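About Us

Planda is a nonpartisan voter information group. We publish plain summaries of local ballot measures, council votes and campaign spending for people who don't have time to sit through the meetings.

We started with one question: why did a road bond in Bovero pass by 1469 votes when so few residents could say what it paid for? We wrote a two-page explainer, printed 1000 copies and left them at bus stops and laundromats. They went fast, so we wrote another one.

What We Do

Before each election we read every measure on the ballot in Bovero, Painemal and Zallano and write up what a yes vote does, what a no vote does, and what it costs. We list who paid for the ads on each side. Between elections we track how council members vote and post the results the same week.

We don't endorse candidates or parties. Staff and board members may not work for a campaign or give money to one while they are with us. If we get something wrong, the correction goes at the top of the page – not at the bottom – and stays there.

How We Are Paid For

Most of our budget comes from small gifts by readers. We also accept grants from foundations, and we post each grant agreement on this site. We take no money from parties, candidates, unions, or companies that hold city contracts. The annual report comes out in January.

Where We Work

We have four paid staff and a shared office in Painemal, over the old savings bank. The stairs are on the side street. Visitors are welcome on weekday afternoons, but call first, as we are often out at meetings. Printed guides can be picked up at the front desk or mailed to any address in the three towns.

Guides in large print are free. Allow two weeks for delivery.

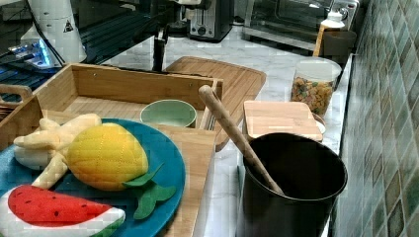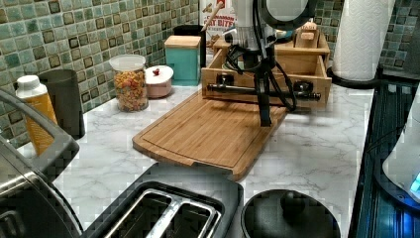
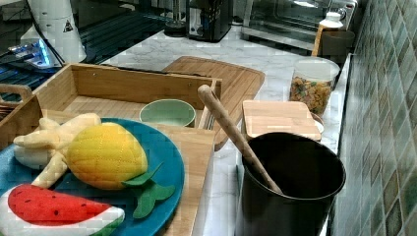
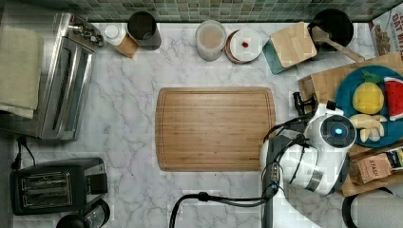 At the kitchen counter.

Page last updated 29th April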